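Kornex Board Handling Cell
Service Notice: Loss of Grip Force After Protective Stop

Applies to: Kornex cells supplied with the two-finger gripper, controller software 7 and earlier
Status: Open. Correction available on request.

Summary
Psarras Automation has confirmed a fault in the gripper controller of the Kornex board handling cell. When a protective stop is triggered while a part is held, the controller may release grip force for up to 500 milliseconds before the holding function takes over. A circuit board carried above the table can fall during this interval. The fault was first reported in April by the Gruvdale assembly plant, where 2 boards were damaged. No injuries were reported.

Required action
Operators must keep hands clear of the gripper fingers after any protective stop until the status lamp is steady. Carrying height must be limited to 8 centimeters above the work surface. Boards that have been dropped must be set aside for inspection and must not be powered.

Correction
The correction consists of a controller update and a replacement holding relay. Both are supplied without charge by the Skidulville service center. Existing pick positions are retained.

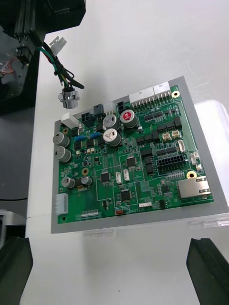

Can the cell remain in use until the update is installed?
Operation may continue at the reduced carrying height, provided that the site supervisor has signed the notice and a copy is kept at the cell.

Ordering
Quote the cell serial number and the current software version when requesting the correction kit.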